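Lorix Sound Mapping Group
Minutes of the winter planning meeting
23 January 2023, held in the chart room, Pidmont

Present: survey lead, data manager, benthic team (2), vessel operator's representative (Nosumis), county fisheries liaison by phone.

1. Minutes of the last meeting

Accepted with one correction. The sentence saying the outer basin had been "fully mapped" now reads "covered by survey lines." The data manager pointed out that the outer lines were run in poor weather and the overlap between them has never been checked. Until it has, we don't know what we have.

2. Multibeam results, outer basin

The survey lead showed the first depth grid. It looks smooth and the ridge on the west side stands out well. The benthic team asked how much of that smoothness is the seabed and how much is the gridding. No clear answer. The processing notes mention a filter but don't say how strong it was.

Three of the cross lines disagree with the main lines on the slope. Nosumis puts this down to sound speed. That may be so, but only 2 sound speed casts were taken on the days in question, both in the morning, and the group was not willing to accept the explanation on that basis.

Action: data manager to regrid the slope without the filter and send it out before the next meeting.

3. Oei Bank habitat sampling

The benthic team reported 16 grab stations finished out of the planned set. Four came up with too little sediment to use. The team wants to call these hard bottom. The liaison asked whether a grab that fails to close proves anything about the bottom, and the team agreed that it does not. They will be listed as "no sample" until there is video.

Station sheets were discussed at some length. Two have positions that put them on land. Last year's sheets had the same problem and we were told then that it was fixed.

It was proposed that each station's paper sheet should travel in its own clear zip pouch from deck to office. Agreed, with some doubt as to whether a pouch will help if the numbers are wrong when they go in.

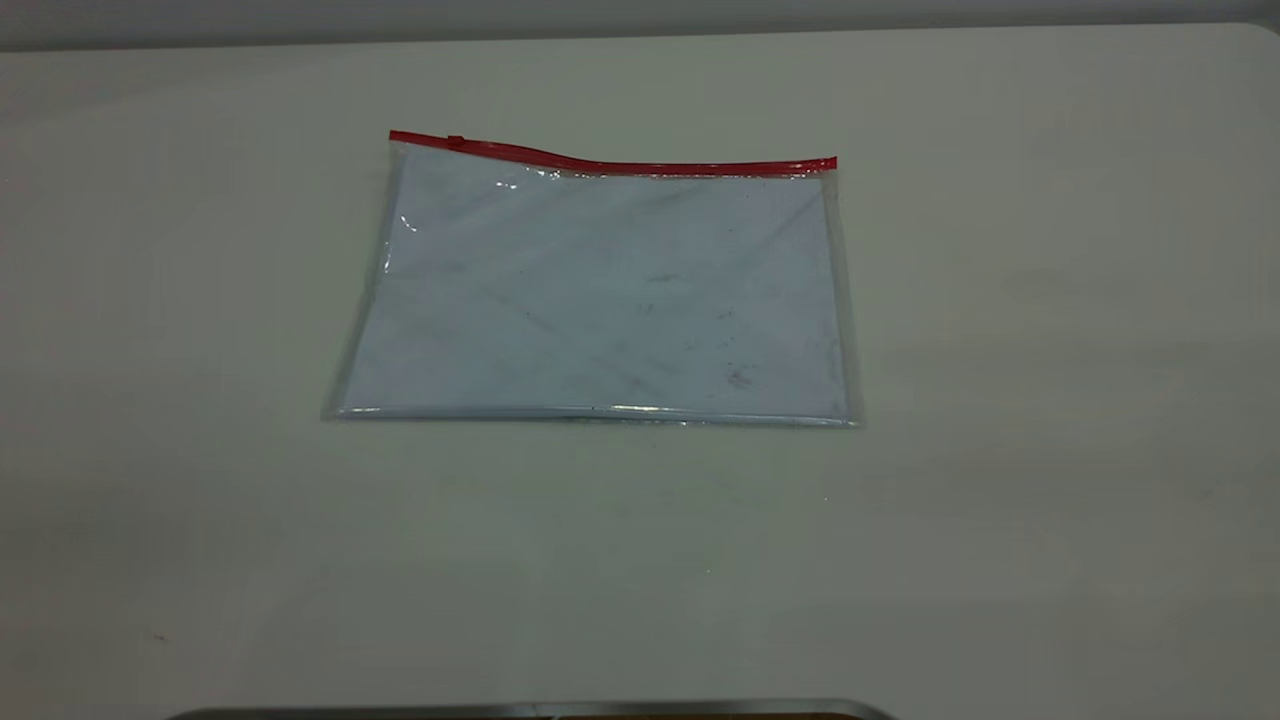 4. Vessel time

Nosumis offers a slot in February at the same day rate as last season. The survey lead would like to take it. The benthic team would not, given how many days were lost last winter waiting behind the point. The representative said the forecast service has improved. Asked for the record of days worked against days paid, the representative did not have it at hand.

Decision put off until that record arrives. The group noted that it has been asked for before.

Action: Nosumis to send the record for the last 3 seasons.

5. Release of the maps

The county would like a public map by spring. The survey lead thinks a draft could go out with a note on quality. Others doubted that anyone reads the note. The last draft was copied into a harbor leaflet without it, and boaters were calling the office over a shoal that was an artifact in the data.

Agreed that the inner sound can be released now. The outer basin stays in house until item 2 is settled. The liaison asked for it to be recorded that the county is disappointed.

6. Other business

The tide gauge at Pidmont pier is reading again. Why it stopped is still unknown, so its data should be marked as provisional.

A request for a new logo was not discussed.

Next meeting: February, date to be set once the regridded slope has been sent out.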